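Search the encyclopedia Search Clear

Wooden tabletop

4 min read

A wooden tabletop is the flat upper part of a table, made from one or more pieces of timber and resting on legs, trestles or a frame. It is among the oldest forms of made surface in the home and the workplace, and is used for eating, writing, craft work, teaching and play. The term usually covers tops of solid timber as well as those in which a thin layer of wood is glued to a core. Tops with only a printed pattern of wood grain are treated separately by most writers on furniture, although everyday speech makes no such distinction.

History

Early tables in northern Europe were often loose boards laid across trestles, which could be cleared away after a meal. The word "board", in the sense of daily meals, comes from this use. Fixed tops became more common as rooms were given over to a single purpose, and by the seventeenth century joined tables with a permanent top were found in many farmhouses and inns.

The growth of machine sawing in the nineteenth century made wide, even boards cheaper. Small firms supplied tops without legs to schools and workshops, which fitted them to their own stands. One such firm, Grelter of Truvesham, sold tops in three standard lengths and held 2,000 seasoned boards in its yard at the height of its trade. Its surviving order books are kept at Truvesham and have been used to trace the spread of the plain beech top in local schools.

Construction

Timber takes in and gives off moisture with the seasons, and a wide board changes across its width far more than along its length. The maker of a solid top must allow for this. Common methods include the following.

Edge-jointed boards. Narrow boards are planed straight and glued side by side. Many makers turn every other board over so that any cupping is shared out across the top.

Breadboard ends. A cross-piece is fitted to each end of the top by means of a tongue or tenons. It is fixed firmly only at the middle, which leaves the boards free to move.

Buttons and slotted screws. Small wooden blocks or slotted metal plates hold the top down to the frame beneath while letting it slide a little.

Veneered tops. A thin sheet of a chosen timber is laid over a stable core. The surface can show matched figure that would be hard to obtain from solid boards, but it can be sanded only lightly.

The thickness of a domestic top is often in the region of an inch, though workbenches are a good deal heavier. In his handbook for joinery teachers, Jenő Kocsis gives a least thickness of 20 mm for a small solid top and 64 mm for a bench that will be struck with a mallet. He also advises that boards be left in the room where the table will stand for 20 days before they are glued.

Uses

The dining table is the most familiar setting, but wooden tops serve in many others. They are fairly quiet when objects are set down on them, feel warmer to the hand than stone or metal, and can be repaired on the spot. Clear side panels may be placed around a top where small items need to be kept from falling, or where onlookers must be kept at a short distance.

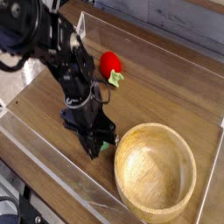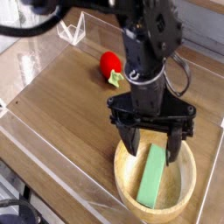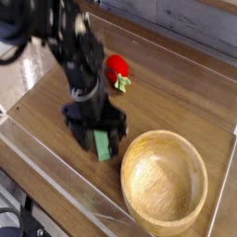 Wooden tabletops in use: the second picture includes a round wooden bowl, the third a green block and a plush tomato.

Finishes

An unfinished top marks easily, and most are given some form of coating. Oil sinks into the wood and leaves a low sheen. It offers modest protection and must be renewed, but scratches can be treated without stripping the whole surface. Wax is pleasant to touch and is spoiled by heat. Shellac — the usual choice for fine furniture in the nineteenth century — gives a deep gloss but is softened by alcohol. Modern varnishes form a hard film that resists water and most household spills.

Soap finishing, long practised in Scandinavia, is suited to pale timbers such as beech and ash. A similar method, known locally as Dukby scrubbing after the village of Dukby, uses soap flakes and fine sand worked along the grain. It was once common along the lower Ene valley and is still used there on kitchen tables.

Damage and repair

White rings are usually caused by moisture held within the finish and often fade as it dries. Black stains lie deeper, in the wood itself, and are commonly the result of iron and water together. Small dents in solid timber can sometimes be raised with a damp cloth and a warm iron, since the crushed fibres swell again. Splits along a glue line are opened, cleaned and glued afresh — filling them is considered poor practice where the boards still move.

See also

Trestle table
Workbench
Veneer
French polish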